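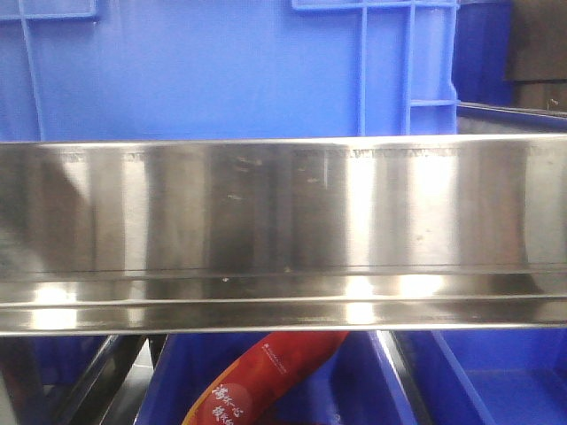 Fixed camera position at the pick station, looking across the steel rail. Blue crate behind the rail, red package in the bin below it.

Medrano fixed camera kit for bin picking stations
Sold by Brekisport

Overview

The Medrano kit is a fixed camera with a bracket, a cable set and a controller interface box. It mounts beside or over a bin picking station and supplies color images to the controller that plans the pick. It does not move with the arm. The kit is sold for stations where a wrist camera is too bulky, where the cable run along the arm wears out, or where one view of several bins is enough.

Brekisport ran the kit against the Borari wrist camera on the same arm, the same rail and the same bins before adding it to the catalog. The results are given further down this page. Both cameras are in stock and both can be borrowed for a trial.

What is in the box

Camera body with fixed lens
Steel bracket with two clamp plates
Interface box for the controller
Power supply
Data cable, 5 m
Calibration plate
Lens cloth, hex keys, printed mounting guide

The calibration plate is matched to the camera body by serial number. Keep them together. Replacement plates are available but the camera must then be registered again in the controller software.

Mounting

The bracket clamps to square or round frame members. It does not need drilled holes. Both clamp plates must be used, even when one seems to hold. With a single plate the camera settles over a few days and the calibration drifts.

Two positions were tested: beside the rail and directly above the bins.

The side position gives a good view of the rail edge and of the crate wall behind it. The rail hides part of the bin below. An item lying at a diagonal under the rail is only visible along part of its length, and the controller has to work from that part. Pick points chosen near the hidden end were unreliable in our trial. We recommend limiting the pick area to the open side of the bin.

The overhead position removes most of that problem but needs a taller frame and puts the camera in the path of the arm on high moves. Set a height limit in the controller before the first run.

Polished steel

Polished rails reflect the bins and the room lights as vertical bright and dark bands. Edge detection can read these bands as object edges. In the side position this was the largest source of false detections in our trial, well ahead of shadows inside the bins.

Three things reduced it:

Mask the rail in the controller software. Masks are drawn once and saved with the station file. Redraw the mask if the bracket is moved.

Lower the exposure. Start one step under the automatic setting. Dark bins lose some detail, so check the bin floors afterward.

Fit the polarizing filter. It is not in the standard kit. It helps with the rail and also with glossy wrappers, but the image is darker and the room lighting may need to be increased.

Matte tape on the rail was tried and removed. It peeled at the lower lip and left residue.

Color and packaging

Saturated colors on blue plastic separate well. A red wrapper in a blue bin was the easiest case we ran. Blue or black packaging in the same bins was the hardest, and a light-colored bin liner is recommended for those items.

Small print on packages should not be used for identification at this distance. Read the code at a separate scan point after the pick, or use the close-range lens with a dedicated camera.

Comparison with the Borari wrist camera

Each camera was run for 100 picks with the Pulico two-finger gripper, then for another 100 with the Pulico suction gripper. The item mix was bagged and wrapped goods. Bins were refilled by hand every 10 picks. The arm program was unchanged apart from the camera input.

Cycle time: Medrano shorter in both runs. The arm does not stop to take an image, and the next image is ready while the last item is being placed.

Missed picks, two-finger gripper: Borari lower. The close view finds the edges of soft packages more accurately, and the fingers need that accuracy.

Missed picks, suction gripper: almost no difference. The cup tolerates a small position error on a flat area of wrapper. On curved packages both cameras gave poor seals, and the cause was the cup size, not the image. A smaller cup was ordered and has not been tested yet.

False detections on the rail: Medrano higher before masking, level with Borari after.

Cable wear: not measured. The run was too short.

Recalibration: neither camera needed it during the runs. The Medrano was knocked once during a bin change and had to be reset.

Selection

For suction picking of wrapped goods from open bins, choose the Medrano. For finger gripping of soft or tightly packed goods, choose the Borari. Stations that switch between grippers can run both cameras on one interface box, but only one image stream is processed at a time, and switching takes 2 seconds.

Controllers

The interface box works with the Brekisport station controller without extra software. For other controllers, send us the model and firmware version before ordering. The image stream is standard, but the trigger signal is not supported everywhere.

Care

Wipe the lens with the supplied cloth. No solvents. Check the clamp screws monthly. Clean the rail before drawing a mask, as smudges and scuff marks can show up as small bright spots and be picked up as features.

Options

Polarizing filter
Close-range lens
Data cable, 10 m
Overhead bracket extension
Bin liners, light gray

Trial loan

Loan period is 5 working days from delivery. The kit is shipped calibrated on our bracket, but must be calibrated again once mounted. Loans for December are limited and should be requested early.

Page last revised 6 September 2024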